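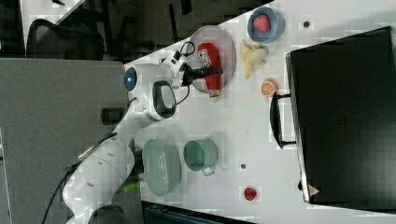

Ketchup bottle on a gray plate, strawberry in the blue bowl

Course Notes > Small Animal Care
Feb 19, 2018 - by the Sedthorpe course tutor

Week 6: Weaning rabbit litters

I get asked every year when to move the kits, so let's start there. I leave mine with the doe for six weeks, sometimes longer if one is small. Hay goes in early and they'll nibble it long before they leave the nest box - mine always do!

Keep the pellets the same through the move. I weigh every kit the day before and again two days after (bring your record sheets, please). If one stops eating or gets loose droppings, call the vet that day.

Related notes
Nest boxes and bedding
Handling nervous does
Reading a pedigree card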